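# The Bed Is Not a Closet (But Mine Was, All Winter)

I moved into the Felwood apartments in December with 23 boxes and a very firm belief that I'd be unpacked by New Year's. Ha! By the time I sat down to write this I'd emptied most of them, and a good share of what came out had landed on the one flat surface in the place big enough to hold it, the bed.

You probably know how this goes. You come home, you drop a sweatshirt. Then a bag goes down next to it, then a towel, and at night the whole heap gets shoved over to one side so you can sleep on the other (I did this for weeks -- my left shoulder has opinions). In the morning you shove it all back.

So I gave myself 30 minutes and one rule: start with whatever is biggest. I've tried starting with socks. You can pair socks for half an hour and the room looks exactly the same, and by then you want a sandwich. A hoodie, though! Pick up one big hoodie and suddenly there's blanket under there.

Mine is green, with white lettering on the chest and a pale drawstring that gets into everything, and it had sprawled itself right across the gray blanket. Behind it there was a yellow thing I'd lost track of, a paper bag propped on the headboard, and back in the corner a cardboard box with clothes heaped on top.

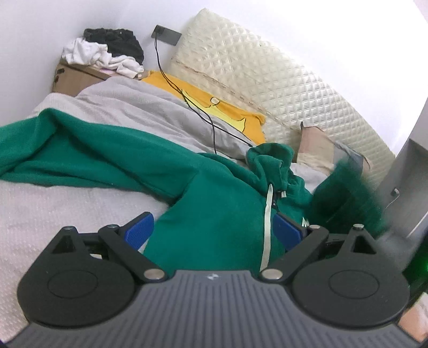
## Fold the hoodie like you mean it

I used to hang hoodies, and they'd slide off the hanger or get those funny little shoulder bumps. Now I fold. Lay it face down, smooth the hood flat, bring both sleeves across the back, fold the sides in and then roll from the bottom up. The hood can go over the roll like a pocket if it's roomy enough. Tie the drawstring in a loose bow first, or one end will disappear into the hem in the wash and you'll be fishing for it with a safety pin.

## Then the bags and the box

Bags are sneaky. I open every one, put away what's inside, and the bag itself goes under the sink or out with the recycling before I touch anything else. The box got the same treatment, piece by piece, into three piles: wear, wash, give away. The third pile goes to the thrift shop on Justton Street, where I also spent 500 cents (fine, five dollars) on a wicker hamper that now lives at the foot of the bed.

I've got 6 hooks going up behind the door next weekend, and the hoodie gets dibs on none of them.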